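Search this site
Enter keyword
Go

About Skarnel

Skarnel sells and packs mugs, cups and the racks they hang on. We started in February with 11 cup shapes, two table racks and one long packing table, and we still pack every order in the same room.

Print this page | E-mail this page

What we sell

Most of our customers are small offices, church kitchens and people who have run out of cupboard space. The Clerik line is plain cups without printing. The Bozsik line is storage: wire racks that sit on a counter, and wooden mug trees for people who want their mugs out where they can reach them. Both lines are sold separately, and a rack will take mugs bought somewhere else as long as the handle fits over the hook.

We keep the packing table clear except for the order being worked on and the racks. Cups are looked over at the rim and the handle before they are wrapped. A cup with a chip goes on the seconds shelf and is sold at the door for 2 dollars.
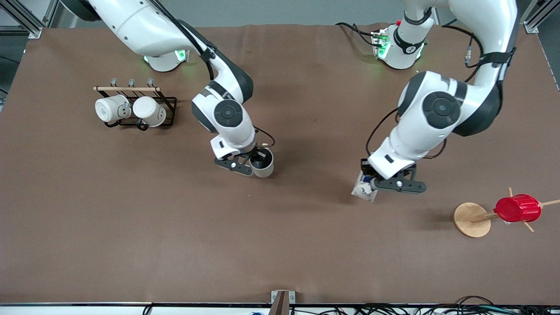

The hooks are what sold it for one office manager, who wrote to us that her staff used to stack mugs three high in the sink cabinet and lost a handle every month. She has since ordered a second rack for the upstairs kitchen. Letters like hers are why we brought out the taller mug tree, which we had planned to leave for another year.

Orders and shipping

Last year we shipped 2,444 parcels. Of those, 1,073 were mixed orders - cups and a rack in the same box - and these take the longest to pack. Racks go in first, cups go on top in their own sleeves. Cartons come from Flerater, and we take them back for reuse if you bring them to the door.

Orders placed before noon leave the same day. We do not ship on weekends. Replacement hooks can be ordered by e-mail.

Page updated Monday, August 19, 2024

Comments (3)

teapot_dee
Do the Clerik cups stack? I have one shelf and no counter.

Ron
They stack but I wouldn't go past three. Mine hang on the tree now.

mlk77
Got my rack last week, one hook was bent. They mailed me a new one, no charge.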